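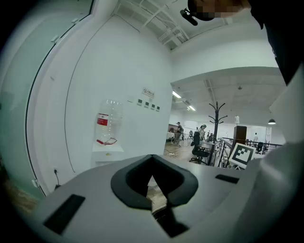
Issue 307

My password manager logged me out in October and would not let me back in. I tried the master password, then the one before it, then the one I used in college. Nope. The Sketia app just kept shaking its little box at me like I was a burglar!

I have 800 logins in there (yes, I know, half are for pizza places). So I went hunting for the recovery sheet I'd printed when I signed up, and found it folded inside the manual for a Kalinowski router I no longer own. Two of the words had smudged. I guessed the first one right away — the second took me most of an evening and a lot of toast.

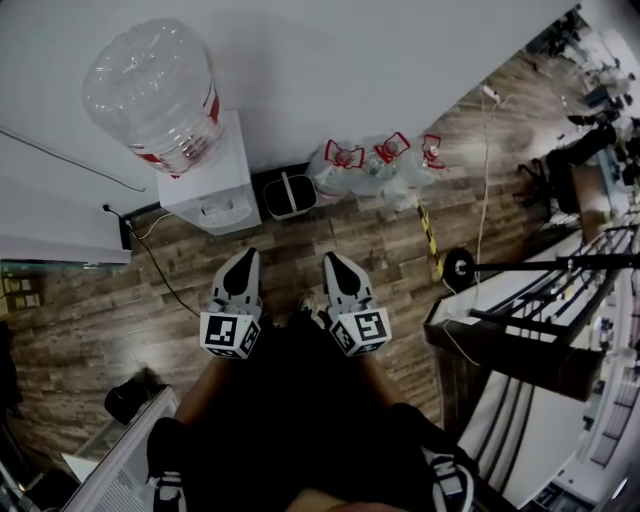 Once I was in, I exported everything and moved it to Ivel, mostly so I could clear out the junk on the way. The import choked on anything with a comma in the notes field, so be ready for that. I fixed mine by hand in a spreadsheet, then deleted the spreadsheet, then emptied the trash. Please do that last bit!

The new recovery sheet is in pencil, and there are 3 copies. One lives at my sister's place in Cedcombe, under the good plates.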